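Marble, sort of

I keep reading that marble-look tables make any room feel finished. I'm not convinced. Tamer Abou Jaoude talked me into taking a proper look on Wednesday, and yes, the white with faint gray veins is pretty from the doorway. Then you put it on a gray floor, add office chairs, cardboard boxes and a power strip, and it's a work table again.

My other gripe is how it makes you fussy. One tan holder in the middle looks fine, so you start thinking everything should live like that. It won't. Give it 30 minutes and there are cables.

Salamatu Odukoya says I'd feel differently with a rug. Maybe. I still want to see one after 2 winters of coffee mugs before I spend any money.
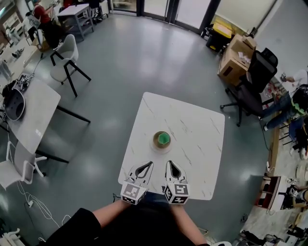 The veined top, with the tan holder and its green block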